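Brevulgate Twisted-Handle Paper Carriers

Item 418 — White, printed or plain
Packed 10 to a sleeve

We have been selling paper bags from the Gandberg warehouse long enough to know that people only think about handles on the walk home. The carrier has twisted paper cord on both sides, glued under a reinforcing patch. It will take a jar of pickles and the bread you swore you weren't going to buy. It will not take a bowling ball. A customer in Corrigan tried, and wrote to us at some length. 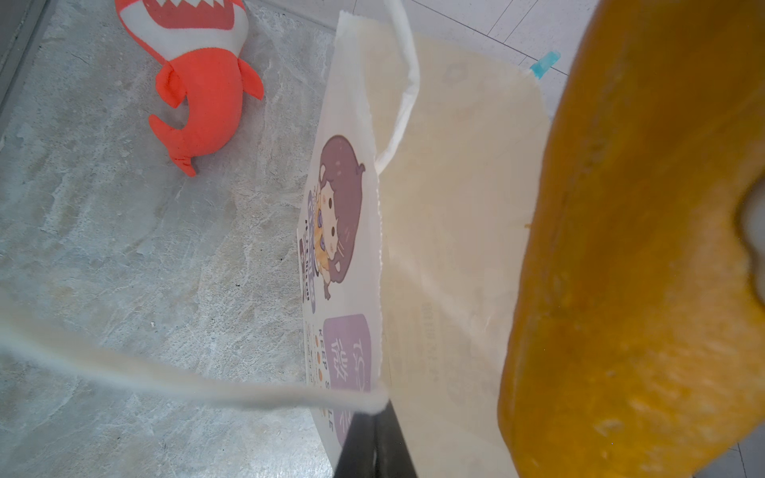
White carrier with twisted paper handle, open at the top.

Choosing a size

The small (429) suits candles, socks, and most apologies. The large (828) suits groceries, boxed shoes, or a medium-sized grudge against plastic. Both stand up by themselves once you've pushed the base flat with your fist, and both fold down again if you follow the original creases. If you invent your own creases you're on your own. 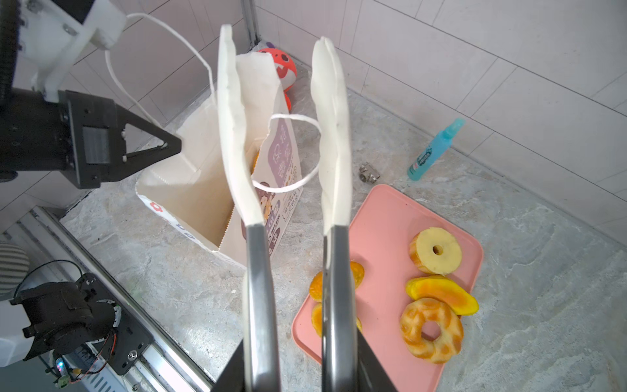 Printing is done to order, up to four colors, and there's a setup charge the first time. Please send artwork with the lettering already converted to outlines. Last August we got a bakery logo with a missing font and the computer picked one it liked better. The bakery kept the bags, but they haven't forgiven the computer.

Keep unopened sleeves off a concrete floor. Paper drinks up damp and the glue sulks. Rain is fine for a short dash to the car — less fine for a parade.

Matching tissue comes from Tradance and is listed separately, as are gift tags. We don't stock ribbon. We did once, and it got into everything.

Returns accepted on plain bags in unopened sleeves. Printed bags are yours for life, so check the proof, then have someone who can spell check it again.

Page updated 8/10/19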